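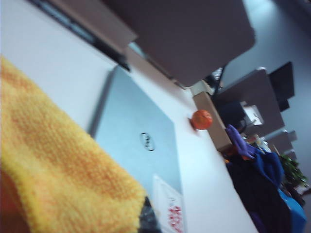
How much should we set aside before we order our first Lolleo arm?
Plan on 4,000 dollars for the first desk, and please treat that as the whole budget, with the arm, the mount, the wrist camera and the spare finger pads all coming out of it.

Section 2: Planning Your Purchase

We know it's tempting to skip ahead to the unboxing – we'd want to as well – but a quiet hour with this section will save you a good many phone calls later on.

1. Write down the one job you want the arm to do first, such as clearing a cloth off a laptop. Keep it small and dull.

2. Measure the desk, including the thickness of its front edge. The standard clamp opens to 2 inches. Anything thicker needs the Hafstein plate, so add it to the order now.

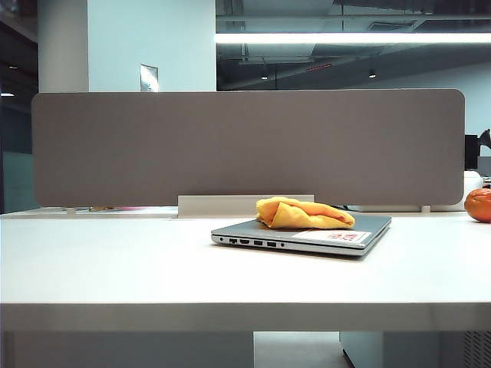 3. Allow 17 inches of clear surface on every side of the base, and walk the room with whoever sits nearby before you settle on a spot.

Note: Delivery from our Jirnwood warehouse takes eight weeks. Orders placed in September can run longer, bless them.

4. Send your sheet to Josiane Huet in our planning office, who will gladly go over it with you line by line.

Caution: Do not buy a used power supply to bring the total down. The warranty covers only the one we ship in the box.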